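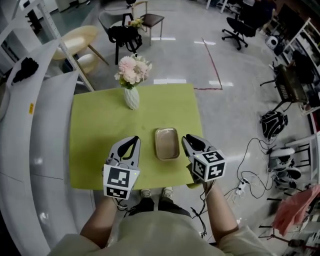 Both grippers either side of the tray, markers on. View from the head cam.

Hand-held grippers: pointed fingers vs wide pads, plus a marker question

Posted in: Grippers and End Effectors
December 2019

tinsnip_rob
OK so we've been going back and forth on fingers for the hand-held pair and I want outside opinions before we order more. Setup is what you see up top. Two grippers, one per hand, marker block on each, head camera looking down. Task is dead simple – grab the tan tray by the rim, both sides, lift it, put it down where it was. Person does it, we pull the gripper poses from the markers, arms play it back later.

Tried two finger sets so far. The Dallden pointed ones (on there now) and the Brekke wide pads. 200 lifts with each.

Pointed: easy to get onto the rim, you can see what you're doing between the fingers. But the tray tips if your hands aren't level.
Wide: tray stays flat. But they're clumsy going in and they bump the rim a lot.

Leaning pointed. Talk me out of it?

marl0we
What's the rim like, is it rolled or flat? Pointed tips on a rolled rim are basically two pivots. Of course it tips.

tinsnip_rob
Rolled a bit. And yeah that's what it feels like, a pivot.

quillfeather
I'd go wide and just practice more. We ran wide pads on food trays from April on and after the first week no one was bumping anything. People get used to a gripper faster than you'd think, then when you give them pointed ones they complain the tray wobbles.

marl0we
Disagree. "Practice more" is fine for the people. The arms don't practice. If going in needs that much care then playback is going to clip the rim every time the tray is a little off from where it was. I would take the tipping and fix it with softer pads.

quillfeather
Clip it how much though? We had slack in the wrist and it slid right over. Depends on the arm I guess.

bench_goblin
not about the fingers sorry – how are you holding up on the markers? in your pic the left one has the big square facing up nice and flat and the second one is at a pretty steep angle. right one you've got three faces showing. do you get jumps on the left?

tinsnip_rob
Good eye, yes. Left jumps, right doesn't, or not so much. I'd been blaming the lights. There's a few strips reflecting in the floor and I figured they were getting into the markers too.

bench_goblin
could be lights but I'd bet on the angle. one flat face straight at the camera is the worst case, tiny change in corners and the tilt flips. you want two or three faces at a decent slant. rotate the block on the left one an eighth of a turn and try agian

tinsnip_rob
Huh. OK will try that tonight, it's two screws.

hexnutty
Been using the Pruvwood blocks for this, they come angled already so no face ever points right at you. Pricey. But we quit fiddling with them.

marl0we
You don't need to buy a block. Print a wedge.

hexnutty
Printed wedges crept on us, the screws worked loose in a couple days. Your call.

marl0we
Use inserts then??

tinsnip_rob
Guys. Back to fingers please. Also somebody PM'd me about the cables. Yes they hang off the wrists, yes you feel the right one, it's the heavier bundle. Going to clip it up at the shoulder or something.

quillfeather
Do that before you compare anything else. If the right side has cable pull on it and the left doesn't then your tipping might be cable and not fingers.

tinsnip_rob
Ugh. That's a fair point. It does mostly tip to the right.

marl0we
OK I'll give you that one quill.

tinsnip_rob
Update. Turned the left block, clipped the cable up, pointed fingers still on. Pulled 435 frames from a session before and the same number after. Jumps on the left: 6 after. Before, I stopped counting, it was a mess. So goblin wins the markers part.

Tipping is better but still there. Haven't redone the wide pads with the cable clipped so can't say anything about those yet.

bench_goblin
nice. keep an eye on the top face when you reach far out, it'll go flat to the camera again out there

late_shift_lu
Anyone here tried the Isilholm fingers? Pointed tip but with a flat bit further back, so you go in narrow and then slide up till the rim sits on the flat. Seems like it'd do both. Only saw it in their listing, never held one.

hexnutty
Had a pair. Flat part is short. Good on thin stuff, on a thick rim it never got that far back. What's your rim, rob, couple mm?

tinsnip_rob
More than that with the roll. I'll measure it.

quillfeather
Still say wide.

marl0we
Still say pointed with soft pads. What pads are on there now, the black ones that came with it? Those are hard as a rock.

tinsnip_rob
Yep the black stock ones. Have some softer sheet in a drawer, part no. 3978 if that means anything to anyone, will cut a set to the same shape. Then rerun the lot – stock pads, soft pads, wide – cable clipped for all three, same person doing it. Also moving on to something less boring than a tray after this, the vase with the flowers is already on the table giving me looks.

late_shift_lu
Pointed tips on that vase, good luck. All those facets.

tinsnip_rob
Yeah that might be what settles it for wide lol. Will post numbers when I have them.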